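Visit to the Jirnent mapping office, open day
04/06/2025
By Clémence Caron

I am not a cartographer by training. I write small programs that draw maps, and for years I have chosen my projections from a list in a menu, mostly by trying them until one looked right. So when Jirnent opened its office to visitors, I took the early bus and was there before the doors were unlocked.

The day was organised in two parts. In the morning we walked through the drawing rooms, and after lunch there was a talk with exercises. Our guide was Teun Wouters, who has worked on the Lernard atlas from its first edition. He speaks slowly and draws all the time, on paper, on the whiteboard, once on the back of my program sheet.

The first room holds the old plates. There are 192 of them in flat steel drawers, and visitors may open any drawer they like if they wear the gloves. I looked mostly at the conic maps. On one plate you can still see the two standard parallels, scratched very lightly, and a correction in the margin where somebody had put one of them too far north.

In the second room they do the present work, with a program called Cilix. You give it a region and it proposes a projection, with the parameters already filled in: central meridian, parallels, scale factor. Teun showed us how he changes the central meridian by one degree and watches the distortion ellipses grow at the edge of the map. I had always left this value at zero. I felt a little ashamed, but I was not the only one in the group.

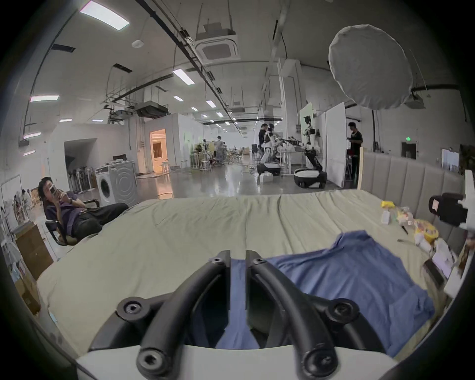
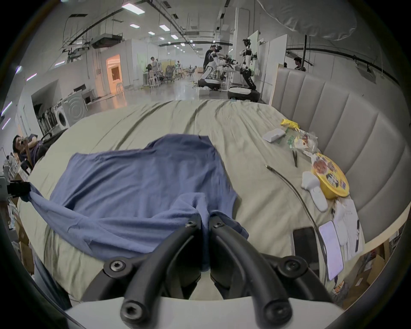 A blue cloth on a bed with a green sheet.

The talk after lunch was about equal-area maps. Teun's favourite is the Hoarau projection, which the office made for its own wall maps and which I had never met before. It keeps areas correct and bends the outer meridians quite strongly, so Canada and Siberia look tired - this was his word. We each received a sheet with 24 points in latitude and longitude and had to plot them by hand. I finished 11 before the time was over, and two of those were in the wrong hemisphere because I had forgotten the minus sign.

I asked him if the formulas are published. They are, in a grey booklet which costs nothing, but only 100 copies were printed and the last ones went in the morning. He wrote my address down and will send me a copy of the next printing, in December.

Some practical notes. The office is on the third floor and the lift is small. Coffee is free, lunch is not. If you want to try Cilix yourself, put your name on the paper at the entrance when you arrive, as there are only two computers for visitors. I did not know this and could only watch over the shoulder of a very patient student.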